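Rondport two-finger gripper kit

Rondport says its kit copes with household clutter out of the box. We have doubts – the trial period is 10 days, and setting up took us 2.
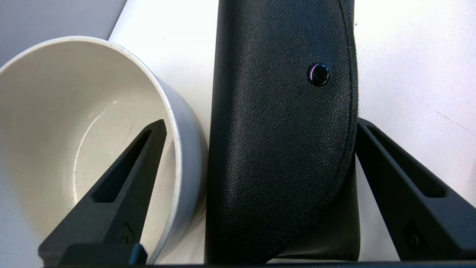
Photo: Maribel Chávez, Dresbridge

A black glasses case right beside a white bowl leaves little space for the left finger, whose tip has to reach over the bowl. The cutout fingers look light enough. Spares come in packs of 5, price on request, and we'd want that price first.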